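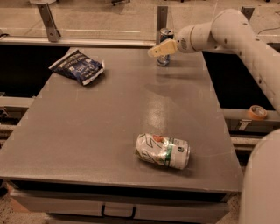

Two cans and a snack bag on the gray table.

I have a bad habit of leaving my lunch where I ate it. So when Pidier asked me to do one of these kitchen-and-clutter interviews, I knew exactly who I wanted to talk to: the woman who has looked after the tables and the sorting bins at the Ruvus building in Sosevine for 10 years. She agreed on the condition that I keep her name out of it (her sister reads everything and would tease her), and that I bring my own coffee cup home with me afterward. I did. It's in my sink right now, which I guess is its own problem.

We started with cans, and we stayed on cans for a long time. She has opinions about cans!

"People think a can is a can," she told me. "Then they hand me one that's flat as a pancake, one that's half full, and one with a gum wrapper stuffed down the hole. Those are three different jobs."

I asked which one she minds most. The half full one, no question. She picks up every can by the middle, nice and slow, because you can't tell from looking whether there's an inch of soda in the bottom. She learned that with a pair of light tan pants, years ago, and she still sounds sore about the pants.

What about crushing? I've always stomped on mine and felt pretty good about it, so I was hoping for a pat on the back. I didn't get one. "Leave it alone unless somebody asks you to crush it," she said. Her pickup service likes them whole, and she says the place her brother uses across town doesn't care one way or the other. Her advice is to call and ask, then tape the answer to the inside of the cabinet door so you don't have to call again.
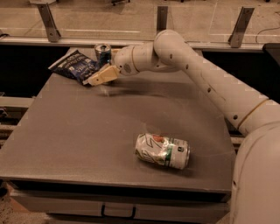

The blue bag in the back corner, with a can standing behind it.

Snack bags got their own speech. She'd clearly given it before, and I enjoyed every minute. The shiny kind can't go in with her cans or her paper, so at Ruvus they go in the trash, and she'd like everybody to quit hiding them in the blue bin and walking away whistling.

"I know why they do it," she said. "It feels nicer to drop it in the blue one. I get it. But then I'm the one fishing it out."

She also has a way of folding them, longways and then over and over into a little strip, and then she tucks the end in. I tried it at home with a chip bag and it sprang open on the counter with a noise that scared the cat. She told me I hadn't gotten all the air out. She also told me to shake the crumbs into the trash first, which I had not done, so there was some sweeping.

Then I wanted to know about order. If she walks up to a table with all kinds of stuff on it, what goes first? I figured she'd say whatever's closest.

"Anything standing up," she said right away. "If it's standing, it can fall over. A bag's not going anywhere."

So tall things first, then whatever could roll, then wrappers and napkins, and the cloth comes last. She wipes from the back edge toward herself and catches the crumbs in her other hand. I've been wiping in circles my whole life, and she made a face when I showed her.
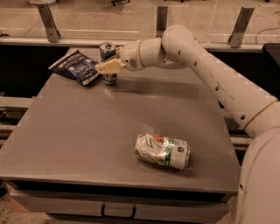 Same table, with the drawer underneath.

Drawers were my next question, because I had a theory that every shared table with a drawer ends up with a drawer full of junk. She laughed so hard she had to put her cup down. A drawer like the one in the photo, right there under the front edge with a big black handle in the middle, is an invitation as far as she's concerned. She's pulled sauce packets out of drawers, and dead pens, and one time a whole sandwich. Her rule is to check the drawer before wiping the top, so she only has to clean once. I pointed at the crumpled can lying on its side near the front, the mostly white one with the green stripe, and asked if that would be her second pick, going by the rolling rule. "Dented like that? It probably won't roll far," she said. "But yes. Second."

I asked her about gray tabletops too, since my own table is gray and I can never tell if it's clean. Her trick is to crouch down and look across it toward a light. Sticky rings show up right away from down there. Scuffs will too, and she says to let those go. She once spent most of an afternoon on a scuff and it's still there.

Before I left, I asked if she's this tidy at home. She thought about it for a while.

"My kitchen's fine," she said. "Don't ask about the garage."

I asked about the garage. She handed me my coffee cup and walked me to the door.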